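Handover recording

Handover recording is a way of gathering examples for a learning system in which a person and a robot pass an object between them. Each attempt is stored as one episode, made up of the camera view from the robot's head, the positions of its joints and a short written label. The method is used at Hillstead, where the Wekix collection holds 132 episodes of people offering household items to a two-handed humanoid.

During a session an operator guides the robot's hands while a second person, called the giver, stands opposite and holds out the item. Bottles are common items - they can be gripped at the neck by the giver, which leaves the lower part free for the robot. The head camera often sees only the giver's legs and one hand, and the label describes the item and the grip.

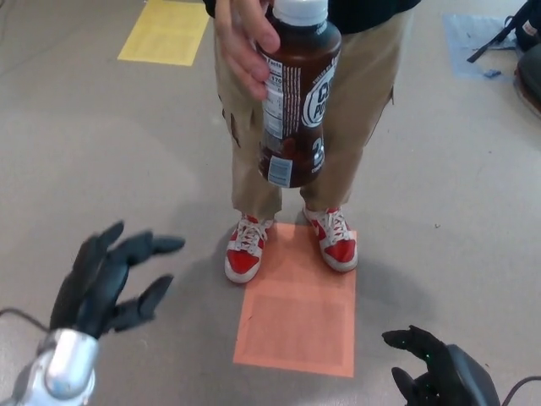
Floor markers

Coloured sheets fixed to the floor show the giver where to stand. In the Wekix collection the standing distance is about 70 centimetres, measured from the robot's base to the front edge of the sheet. Givers wear their own clothes and shoes, so that the system does not come to depend on one appearance.

Review

Episodes are checked before training. A reviewer marks the moment of first contact and the moment of release, and removes any episode in which either is missing. Of the 132 Wekix episodes, 123 were kept after review in February. The labelling format was taken from Benkirane, an earlier collection recorded at Skukine, with 3 fields added for the giver's hand, the height of the offer and the type of grip.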